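16th June

Main job today was the fittings from the Gilchrist box. The bench had to be covered first, as the top still has a film of old flux on it from the Brurach valves. I used brown paper off the big roll and marked it into cells with blue painter's tape. The cells in the middle row came out largest. The outer lines are not square to the edge, but I am using them for sorting, so I left them.

The paper still will not lie flat. It wants to go back to the shape of the roll, and the far edge lifts. More tape along that side would fix it, or a night under the level. Small parts do not seem to mind the wrinkles.

Method as before: one type of fitting per cell, checked against the list Vesela Stojanovska typed up for Hunthorpe. Her list has 115 lines and gives thread size but not finish, so chrome and brass versions of the same part share a line. I am adding a column for finish. Lingyun Dong wants the elbows and tees kept apart even where the thread matches – sensible, given how alike they look in a tray.

Line 20 is still open. The description reads "adapter, white/metal" with no size against it. Ewan Fairweather thinks it belongs to the Stinden sink and should never have been in the box. I will put the gauge on it before I argue.

Thread tape is down to one reel. Ordered 12 more, the denser grade this time. Also need a finer pen for the labels, as the current one bleeds on brown paper.

Tomorrow: finish column, line 20, then the compression fittings if the bench stays free.

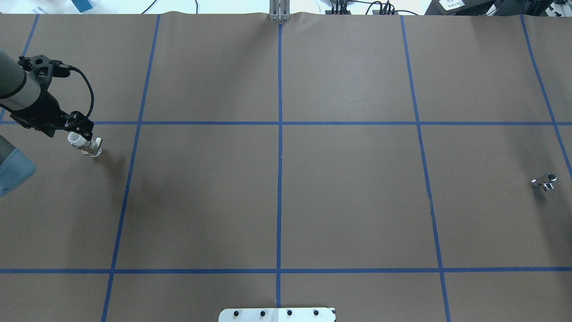

The sorting grid, chrome fitting in the right-hand cell

Contact | © Bench Diary | Back to top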